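Shoes, Take Two

So I got the job at Zanness because I used to be good at video games. That's the whole story, I swear! Farzana Khan asked if I could hold a controller without looking at my thumbs, I said sure, and by lunch I had a robot arm of my very own to boss around (well, from 9 to 5).

My arm was called Givov. The task was shoes. Pick up the shoe, put it where it goes, let go, do it again, and every move I made got saved so Givov could learn it later. Farzana wanted 1,646 good runs by December. I had 1,445, and a thumb that clicked when I bent it.
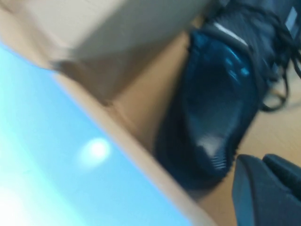 The thing is, laces are awful. You swing in all confident and one loop catches your finger, and then you're dragging a sneaker along like a dog that doesn't want to leave the park. I'd started talking to Givov while we worked. "Slow down, buddy," I'd say, which was silly, as I was the one going fast.

"You know it copies your bad habits too," Farzana said from the next desk.

I hadn't thought about that. I have this little wiggle I do before I grab anything, coffee cups, door handles, whatever. My dad did it too.

The next day she let Givov try one alone. It reached out, stopped over the shoe, and wiggled.

"I can cut that part," she said.

I asked her to leave it in.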